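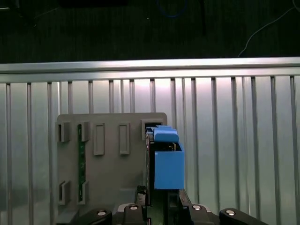

제7장 홈 이점을 어떻게 읽을 것인가

이 장에서 다루는 내용
7.1 안방이라는 말의 무게
7.2 승률에서 출발하기
7.3 이동, 휴식, 일정
7.4 관중과 심판
7.5 점수 차로 보는 홈 이점
7.6 연습 과제

들어가며

앞 장까지 꾸준히 따라온 독자라면 이제 팀 전력을 숫자 하나로 나타내는 일에는 제법 익숙해졌을 것이다. 득점과 실점을 모으고, 상대의 강약에 따라 조금씩 보정하고, 최근 경기에 얼마나 무게를 둘지 고민하는 과정을 우리는 꽤 긴 시간을 들여 함께 걸어왔다. 그런데 혹시 제6장의 과제를 풀면서 고개를 갸웃한 적은 없는지 모르겠다. 전력이 거의 같은 두 팀이 한 시즌에 두 번 만났는데, 한 번은 이쪽이 넉넉하게 이기고 다른 한 번은 저쪽이 똑같이 넉넉하게 이기는 경우 말이다. 필자가 강의실에서 이 과제를 내면 꼭 몇몇 학생이 자료가 잘못된 것 같다며 찾아온다. 자료에는 이상이 없다. 우리가 아직 경기장이 어디였는지를 묻지 않았을 뿐이다.

이번 장의 주제는 홈 이점이다. 스포츠를 좋아하는 사람이라면 누구나 한마디쯤 할 수 있는 주제이고, 그래서 오히려 조심스럽게 다루어야 하는 주제이기도 하다. 안방에서 강한 팀, 원정만 가면 맥을 못 추는 팀, 유난히 시끄러운 경기장, 잔디가 묘하게 미끄러운 경기장 같은 이야기는 중계를 보다 보면 얼마든지 들을 수 있다. 그 가운데 어떤 것은 꽤 믿을 만하고 어떤 것은 서너 경기의 인상이 굳어진 것에 가깝다. 둘을 가려내는 연습을 하는 것이 이 장의 목표라고 생각해도 좋겠다.

7.1 안방이라는 말의 무게

먼저 이 책에서 자주 등장한 네 도시 리그로 돌아가 보자. 비렐(Birell), 루타드(Lutard), 드미트리브(Dmytriv), 닐렘브리지(Nillembridge)의 네 구단이 서로 홈과 원정을 오가며 경기를 치르는 리그이다. 네 구단의 살림살이는 크게 다르지 않지만 경기장의 사정은 저마다 다르다. 비렐의 경기장은 바닷가에 있어서 바람이 강하고, 루타드는 관중석이 경기장 바로 옆까지 바짝 붙어 있다. 드미트리브는 고지대에 자리 잡고 있으며, 닐렘브리지는 나머지 세 도시에서 모두 멀다. 닐렘브리지에서 비렐까지는 도로로 460킬로미터이고, 원정 팀은 대개 경기 전날 점심을 먹고 버스에 오른다.

이렇게 적어 놓고 보면 홈 이점이라는 말 하나에 참으로 여러 가지가 뒤섞여 있다는 것을 알 수 있다. 바람에 익숙한 것과 잠을 제 침대에서 자는 것은 서로 다른 일이다. 관중의 함성이 선수에게 힘을 주는 것과 그 함성이 심판의 판정에 영향을 주는 것도 구별해야 한다. 그런데 경기 결과표에는 이 모든 것이 합쳐진 채로, 그저 이기고 진 기록만 남는다. 우리는 합쳐진 것부터 재고, 그런 다음 조금씩 나누어 볼 것이다.

용어를 하나 정해 두자. 이 책에서 홈 이점이란 같은 두 팀이 중립 경기장에서 맞붙었을 때 예상되는 결과와 한 팀의 홈에서 맞붙었을 때 예상되는 결과의 차이를 말한다. 중립 경기장 경기가 실제로는 드물기 때문에 다소 답답한 정의로 느껴질 수도 있겠지만, 기준을 이렇게 잡아 두면 나중에 점수 차로 옮겨 갈 때 한결 편하다. 홈 승률이 높다는 말과 홈 이점이 크다는 말이 같지 않다는 점도 미리 기억해 두기 바란다. 강팀은 어디서 경기를 하든 많이 이긴다.

7.2 승률에서 출발하기

가장 단순한 방법은 홈 팀이 이긴 경기를 세어 보는 것이다. 이 리그의 기록 가운데 무승부가 없는 600경기를 모아 보면 홈 팀이 이긴 경기는 320경기이다. 절반보다 스무 번을 더 이긴 셈이다. 네 구단이 홈과 원정을 똑같은 횟수로 치렀으므로 강팀과 약팀의 차이는 전체 합계에서는 대체로 상쇄된다. 그러니 이 스무 번을 홈 이점의 첫 번째 흔적으로 보아도 그리 무리는 아니다.

다만 스무 번이라는 차이를 어떻게 받아들여야 할지는 한 번 더 생각해 볼 문제이다. 동전을 같은 횟수만큼 던져도 앞면이 정확히 절반만 나오는 일은 오히려 드물다. 제3장에서 배운 이항분포의 표준편차를 떠올려 보자. 시행 횟수에 앞면의 확률과 뒷면의 확률을 곱한 다음 제곱근을 구하면 된다. 직접 계산해 보면 열둘을 조금 넘는 값이 나올 것이다. 스무 번의 차이는 표준편차 두 개에 미치지 못한다. 홈 이점이 있다는 쪽으로 마음이 기울기는 하지만 우연일 가능성을 완전히 밀어내지는 못하는, 조금 애매한 자리에 우리가 서 있는 것이다.

처음 이 결과를 본 학생들은 종종 실망한다. 그렇게 많은 경기를 모았는데도 딱 잘라 말할 수 없느냐는 것이다. 필자도 그 마음을 잘 안다. 하지만 승패라는 기록은 정보를 아주 많이 버리고 남은 찌꺼기 같은 것이어서, 한 점 차로 겨우 이긴 경기와 상대를 완전히 압도한 경기를 똑같이 취급한다. 점수 차를 쓰면 같은 경기 수로도 훨씬 또렷한 그림을 얻을 수 있으며, 그 방법은 7.5절에서 차근차근 살펴본다. 그때까지는 이 애매함을 조금 참아 주었으면 한다.

자료를 잘게 나눌 때는 더욱 조심해야 한다. 예를 들어 비렐의 강한 바람이 정말 홈 팀에 유리한지 알고 싶다고 하자. 바람이 거셌던 날의 비렐 홈 경기만 골라내면 남는 것은 92경기이다. 여기서 홈 팀이 절반보다 네댓 경기를 더 이겼다고 해서 바람 덕분이라고 쓰기 시작하면, 다음 시즌에 그 글을 다시 읽기가 퍽 민망해질 수 있다. 게다가 바람은 11월에 유난히 강한데, 그 무렵이면 원정 팀은 시즌 중반의 피로가 쌓여 있고 부상자도 늘어난다. 바람의 효과와 시기의 효과가 한데 얽혀 있는 것이다.

7.3 이동, 휴식, 일정

이제 합쳐진 것을 나누는 첫걸음으로 이동 문제를 보자. 이동 거리를 설명 변수로 넣는 것은 자연스러운 선택이지만, 거리 자체가 선수를 피곤하게 하는지 이동에 쓴 시간이 피곤하게 하는지는 따져 볼 만하다. 드미트리브로 가는 길은 지도에서 보면 짧아도 산길이 굽이굽이 이어지고, 닐렘브리지로 가는 길은 멀지만 대부분 곧게 뻗은 도로이다. 필자가 권하는 것은 두 변수를 모두 기록해 두되 처음에는 하나씩만 모형에 넣어 보는 방법이다. 둘을 한꺼번에 넣으면 서로의 설명력을 나누어 가지면서 계수가 불안정해지기 쉽다.

휴식일도 빼놓을 수 없다. 홈 팀이 사흘을 쉬고 원정 팀이 이틀을 쉬었다면, 그 하루의 차이는 경기장과는 상관없이 일정이 만들어 낸 것이다. 그런데 일정표를 들여다보면 원정 경기를 연달아 묶어 두는 경우가 많아서, 휴식이 부족한 팀은 대개 원정 팀이기도 하다. 휴식일의 차이를 따로 적어 두지 않으면 이 몫까지 고스란히 홈 이점으로 계산된다. 자료를 정리할 때 경기 날짜를 생략하지 말라고 제2장에서 여러 번 당부했던 까닭이 여기에도 있다.

일정에 관해서는 한 가지만 더 덧붙이고 싶다. 시즌 막바지에 순위가 이미 정해진 팀은 주전을 쉬게 하는 일이 흔하고, 감독으로서는 긴 버스 여행을 앞둔 원정 경기에서 그렇게 하고 싶은 유혹이 더 클 것이다. 이런 경기를 분석에서 뺄 것인지 그대로 둘 것인지는 정답이 없는 문제이다. 어느 쪽을 택하든 자료를 들여다보기 전에 기준을 정하고, 그 기준을 보고서 첫머리에 적어 두자. 결과를 본 다음에 기준을 고치면 아무리 정직한 사람이라도 자기가 보고 싶은 쪽으로 조금씩 기울게 마련이다.

본문을 계속 읽기 전에 생각해 볼 것

여러분이 평소에 응원하거나 즐겨 보는 팀을 하나 골라, 그 팀의 홈 이점이 어디에서 온다고 생각하는지 두세 문장으로 적어 보자. 근거는 아직 없어도 괜찮다. 그런 다음 그 생각이 틀렸다면 기록에서 어떤 모습이 나타나야 하는지도 함께 적는다. 적은 종이는 버리지 말고 책 사이에 끼워 두었다가 7.6절의 과제를 시작할 때 꺼내어 보기 바란다. 다음 절에서는 관중 수와 판정 기록을 나란히 놓고, 루타드의 경기장처럼 관중석이 가까운 곳에서 원정 팀의 반칙이 정말 더 많이 선언되는지를 살펴본다.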